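Do we need another counting board?

My sister-in-law swears by the Posent fish board, and she has sworn by plenty of things that now live in our garage. So when one came into the house in May I gave it four weeks before saying anything.

The sales page talks about "early number confidence." What you get is a wooden board with a sea, a beach, numerals, shapes and fish that stand up along the top. It cost me 50 dollars at Løken, and I could have bought a bag of dried beans for a lot less. Beans count fine.

My main complaint is the color matching. The pink 1 goes with the pink slot, the orange 10 goes with the orange fish, and a kid who has never heard of ten can get it right every time. I put three plastic bowls along the front for sorting, pink, blue and yellow, which of course adds more colors to the problem.
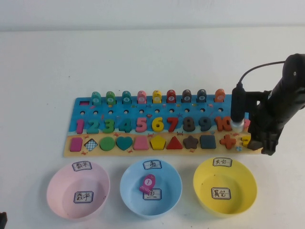
Skornier wrote in after I grumbled about this last time: you're wrong about the colors, they're training wheels, and mine quit looking at them once she could read the numbers on the fish.

Maybe. I'd like to see that with my own kid before I believe it. I will say the numerals are nice and chunky, easy for small hands, and the shapes on the beach strip are better than I expected. There's a heart, a star, a plus sign – shapes a child might care about. Those get more use here than the fish do.

I also stuck handwritten paper labels on the bowls, which was my own idea and probably no smarter than anything on the box.
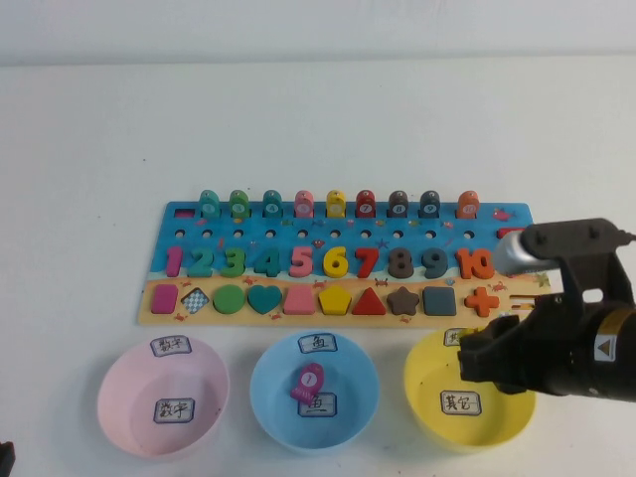 Fish on top, shapes on the beach, number one fish out of its slot.

I'm keeping it out until the end of summer. If it's still getting used by then I'll tell my sister-in-law, and I won't enjoy it.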